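Nusow publica 534 demostraciones de tareas de cocina grabadas por control remoto y pide no sacar conclusiones antes de tiempo

La empresa presenta Clukari, un conjunto de datos de teleoperación en simulador, y advierte de que todavía no ha probado nada de ello en una cocina de verdad

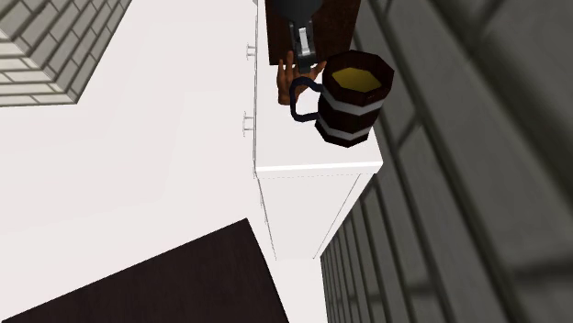 Miércoles, 7 de mayo de 2025 - Nusow pone desde hoy a disposición de laboratorios y universidades Clukari, una colección de 534 demostraciones en las que una persona maneja a distancia una pinza robótica dentro de un simulador. Las tareas son domésticas y modestas: acercarse a una taza, agarrarla, apartarla, dejarla en otro punto de la encimera.

La compañía prefiere rebajar las expectativas. En el sector se ha vuelto costumbre anunciar que basta con enseñarle una tarea al robot unas cuantas veces para que la aprenda, y Nusow no comparte ese entusiasmo. Sus propios operadores necesitaron hasta 50 intentos para dar por buena una sola demostración en las tareas con asas, y los intentos fallidos también se publican, en una carpeta aparte.

"Una demostración enseña lo que hizo el operador, con sus dudas y sus rodeos. Que de ahí salga un robot competente está por ver", señala Veronika Gulyás, responsable de datos de Nusow. "Cuando alguien nos muestra un vídeo impecable, lo primero que preguntamos es cuántos se quedaron fuera".

Las grabaciones las hicieron siete operadores durante el mes de abril, con dos sistemas de mando: Sipos, un brazo guía que se mueve con la mano y cuyo movimiento se traslada a la pinza simulada, y Cultis, un mando de sobremesa más barato. Nusow esperaba una ventaja clara del primero. Los operadores terminaban antes con él, pero las trayectorias resultaron menos regulares, y la empresa no se atreve a recomendar uno sobre otro.

Queda además la cuestión del simulador. Los objetos tienen formas simplificadas y el contacto entre los dedos de la pinza y una superficie curva se calcula de manera aproximada. Un agarre que funciona en pantalla puede fallar con una taza de loza, y Nusow no ofrece por ahora ninguna cifra de transferencia a robots físicos - tampoco pone fecha para tenerla.

Clukari incluye las trayectorias completas, las órdenes enviadas por el operador y una ficha por tarea con los errores más habituales. El acceso es gratuito para uso académico, previa solicitud. Las empresas deberán firmar una licencia que prohíbe presentar los resultados obtenidos en simulación como prueba de rendimiento en el mundo real.

Contacto de prensa: Veronika Gulyás, departamento de datos de Nusow.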